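**Wanted: people with hands, for a gripper comparison (paid, seated, mildly repetitive)**

Flunholm is choosing between two hand-held grippers, the Woketeo and the Pakzad, and the engineers have argued about it long enough. We'd like to borrow your opinion, and your wrist, for an afternoon.

You'll sit at a table and move small items between trays, first with one gripper, then the other. Each block lasts 30 minutes and there are 6 of them, with breaks. A camera on the tool records what the fingers are up to. It doesn't record your face, so dress for your own amusement.

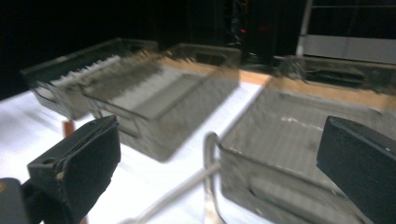 After each block you fill out a short form. Did the trigger stick? Did the pads slip? Would you use this thing again without being paid? Rude answers are fine as long as we can read them. The last volunteers described the old Pakzad trigger as "a stapler with a grudge," and it has been redesigned.

We have 2,746 usable grasps so far and want 1,000 more before the Jultix controller gets switched over in October. Dropped items count as data, so drop them with a clear conscience.

You should:

- be 18 or older
- be able to squeeze a trigger repeatedly without pain
- have no robotics experience, or be willing to keep quiet about it until the form

Left-handed people, please apply. Every one of our testers to date has been right-handed and we've begun to design like it.

Sessions run Thursday afternoons, starting at 1:00. You'll be paid for the full session even if our software crashes, and it might. Coffee is provided. To sign up, leave your name and preferred hand at the Flunholm front desk.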